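Can a machine do the laundry yet?

The engineer who runs the household trials at Dirora has a short answer when people ask if a robot can do their washing. "Parts of it," she said. "Ask me which parts and we can talk all afternoon."

We talked for most of one. Her team has logged 1,730 attempts at laundry chores since April, and she keeps the results on a spreadsheet she is happy to show visitors. Picking up a towel from a flat surface is close to solved, she said. Emptying a drum is harder.

"Wet sheets wind around each other. A person gives them a tug and feels what's caught. The gripper pulls and either it comes or the whole lot comes."
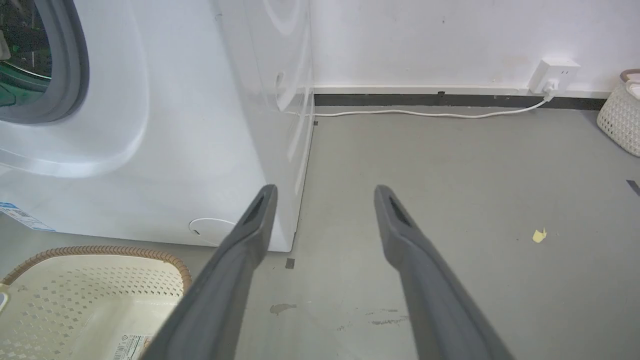 Words and picture by Beslow Tanner
Staff writer, home and workplace
11/21/24

I asked about the low jobs, the ones that have people on their knees. A front loader sits near the floor, and so do the baskets that go with it. She said reaching down is no trouble for the arm. Knowing what it has reached is the trouble.

"A basket full of holes is a pain," she said. "Lattice, mesh, anything you can see through. The depth readings go funny. And then there's cable along the wall, which you want it to leave alone."

Of the last 100 full loads they tried, from basket to drum with the door closed, the robot finished 43 without help. She did not dress that up. The rest mostly ended with a dropped sock or a door that hadn't latched.

Shops are further along, in her view. Cropper, a linen service that tests the same software, uses 2 arms to sort flat items by colour. "Same bins, same light, same height every day. A house isn't like that."

Would she have one at home? "Not at the price — and I'd still be folding the fitted sheets."

The next round of trials will look at door latches.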